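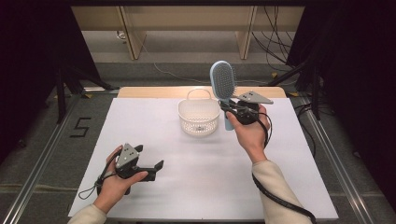
Kindia Baskets, progress report
July 24, 2024
To: Zofia Zawadzka, Pleleston Small Grants

Hi Zofia,

You asked for something short and readable this time, so I'm skipping the template and just telling you where we are. We're in good shape! The baskets are chosen, the brushes are chosen, and we have a table set up where we can work out how everything goes in.

The baskets first, as they took up most of June (and most of my patience). We went with the small white plastic ones from Kołodziej, with the little holes in the sides and the arched handle over the top. I know your notes from the spring call leaned toward fabric pouches. I did think hard about it, but a pouch ends up in a heap at the bottom of a locker, and a basket you can pick up by the handle and carry down the hall to the bathroom. People staying at Seltstead do that walk every morning. The plastic wipes clean too, and I like being able to see what's in there without tipping it all out on the bed.

The hairbrush is a light blue one with an oval head, dark bristles and a pale cushion. Dorota Sikora lobbied for a plain comb, which would be cheaper and flatter, and she has a point about storage. I still think a proper brush feels more like a gift and less like something from a motel, so brush it is, unless you feel strongly.

The catch is the handle. It's a long brush for a small basket, and if it goes in first it hogs the middle and everything else has to squeeze in at the sides. We've been trying it standing up, and lying on a slant with the head under the arch. I'm leaning toward the slant, but I'd like to see it with the soap and washcloth in place before I commit.

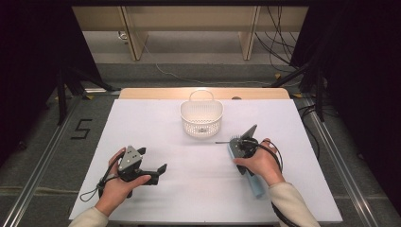
WORK SPACE

The table has been a real help. It's a light wood one, and we cover it in white so that it's a clean surface to lay things out on, and you can spot a stray hair or a bit of lint right away. The room is carpeted in gray, with dark curtains, so it's quiet in there and easy to concentrate. I was going to ask you for a second table and I've decided we can manage without it, so please take that line out of the budget.

SPENDING

We're on track. The order with Kołodziej is for 40 baskets, with 2 extra in case any crack in shipping (the handles worry me a little). Brushes come out of the same line. Soap and washcloths aren't ordered yet, and I'd rather hold off until the packing order is settled.

STILL TO DO

Settle the brush question.
Order soap and washcloths.
Write the little card that goes on the handle. Dorota has 2 drafts and I like them both, so I'll send them over and you can break the tie!

Call me if anything looks off.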